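2021-03-09

Dear diary, my wrists are sore and I'm full of rice and I still want to get this down before bed, because what a day it was with Riten.

We were back among the gray shelves, hands out in front of us, doing our picks over and over so the robot can learn from them.
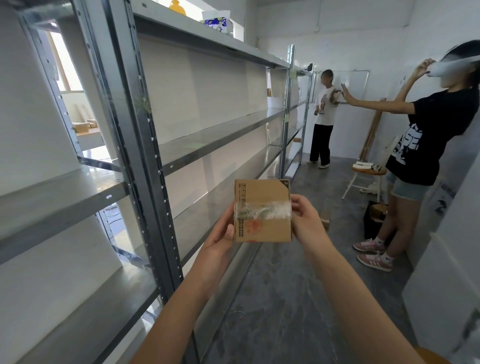
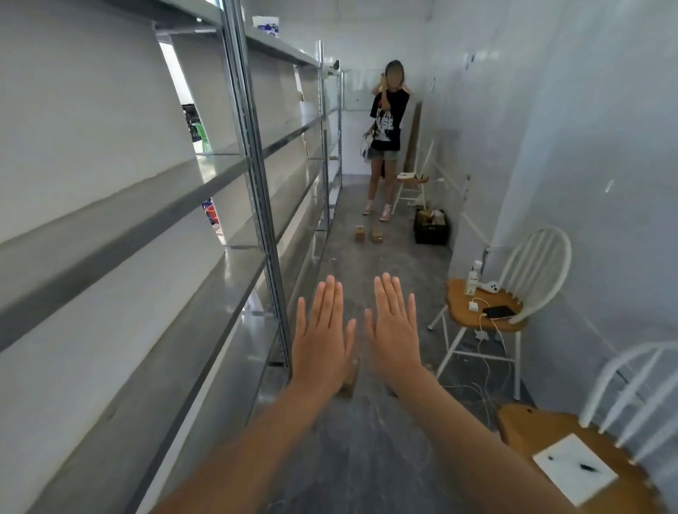

Hands at work by the shelves, first with the taped box and then over the little wooden block.

After lunch Jonalyn put our new picks on Riten over at Tresance, and oh, my heart! It took hold of a box very sweetly, lifted it, and then the grip simply would not open. The arm kept swinging toward the shelf with the box squashed flat, and Dindo had to hit the red stop button with his elbow. He was a good deal closer than he should have been, bless him, and Lena told him so (twice). The log showed error 634, a stuck finger sensor, and it had shown up on 17 earlier runs that we all clicked past. I clicked past some of those myself and I feel bad about it.

So Riten stays off until the new sensor comes, and tomorrow I'm to help Lena read through the old logs.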